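Gimen Kitchen Remedies: Recipe Tester Wanted (part-time, Ilcombe)

Posted 2023-11-06

We publish home remedies. Ginger tea, onion syrup, mustard baths, the thing your grandmother did with cabbage leaves. Our readers make them in their own kitchens, and then they write to us. Last year 331 of those letters said, in one form or another, "How big is a knob of ginger?"

We need a person who can answer that.

The job is testing and rewriting old remedy recipes so that somebody with a head cold and a short temper can follow them at eleven at night. Our archive holds 1,211 recipes, most of them inherited from the Lacerda almanacs, whose editors believed in measuring by the handful and never said whose hand. You would start with the teas and syrups and work outward toward the poultices as your courage allows.

Hours: two days a week, starting in February. The contract runs for 6 months and can be extended if we still like each other.

Where: the Ilcombe test kitchen, second floor, no elevator. You will carry honey up those stairs. Honey is heavier than it looks.

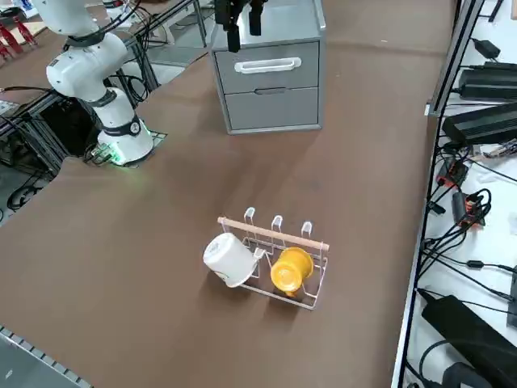
Drawer cabinet and work table, Ilcombe.

What you would do

Make each recipe at least twice, as written, even when it is plainly a bad idea.
Replace "some," "a little," and "until done" with spoons, cups, and minutes.
Taste everything meant to be swallowed. Smell everything else.
Write it up in clean, short steps. We print on half a page, and the onion syrup currently takes up three.
Flag any recipe that claims to cure something. We say a tea is pleasant when you have a sore throat. We don't say it fixes your liver. Ottar Strand, who edits the page, has a red pen for this and goes through a lot of ink.
Answer reader mail one morning a week. Most of it is kind. Some of it is about garlic.

What we are looking for

You have cooked for a living, or you have cooked at home long enough to have opinions about simmering. You write plainly. You know that a tablespoon is a real thing and keep one in a drawer. You can drink six versions of thyme tea in an afternoon and still tell us which one was worst.

Training in food safety or herbal medicine would be useful, and we'll pay for the basic food handler's course if you haven't done it. A strong belief that vinegar solves everything would be less useful. We have had that person. The smell left eventually.

Please tell us early about allergies. Bee products, nuts, mustard, and anything in the daisy family turn up all the time, and chamomile is a daisy, which surprises people every year.

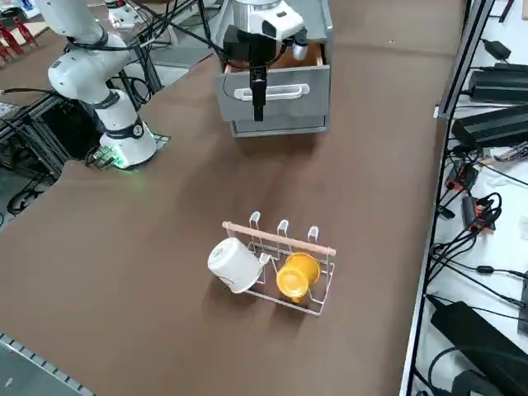 The first batch will be the winter teas, 100 recipes that need to be ready for the printed edition, and the Brernetti notebook makes up a good part of them. It is written in pencil, in two languages, with stains where the amounts should be. Expect to spend your first weeks steeping, straining, timing, and arguing with the handwriting. You'll also get through a lot of mugs, and a wire rack like the white one on the table has room for only so many, so washing up between rounds is part of the job. Label each cup before you pour. Sage and mullein look much the same once they're in hot water, and you do not want to guess at round five.

Pay and the rest

We pay by the hour, the same rate as our copy editors, and tasting counts as work. Ingredients are on us. So is lunch, if you can face it. You may take home whatever is left over, with the exception of the fermented garlic, which we ask you to take home.

How to apply

Send a short letter and one recipe to Ottar Strand at the Gimen office in Ilcombe. The recipe should be for something you make when you feel lousy, written so that a stranger could follow it. No photos, please, and no life story above the ingredients. We will make it exactly as you wrote it. If you leave out the water, we'll leave out the water.

Shortlisted applicants will be asked in for a paid half day of testing. Wear shoes you don't mind getting syrup on.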